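Limar Quarter

The Limar Quarter is a planned district on the east bank of the Dawber, in the city of Grandham. It covers 54 hectares of former rail yards and was laid out after the regional government moved its offices to Grandham from Mikberg.

The city bought the yards in stages and held an open design competition for the site. The winning plan kept the old street grid to the north and extended it across the tracks to the river. Building heights were limited to six floors, except along the station square. Critics of the plan objected to the loss of two brick engine sheds, one of which was later kept as a covered market.

Housing makes up most of the district. The first phase had 1,489 apartments, and the total after the second phase was 2,669. Ground floors on the main streets are reserved for shops and offices. Rents for up to 80 of the riverside units are set by the city.

A tram line links the quarter to the old town. Service began in February, one year after the first residents moved in. Apartments in the second phase were built with open kitchens and larger balconies than those in the first.
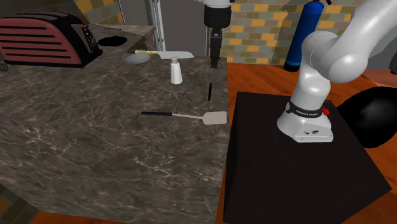
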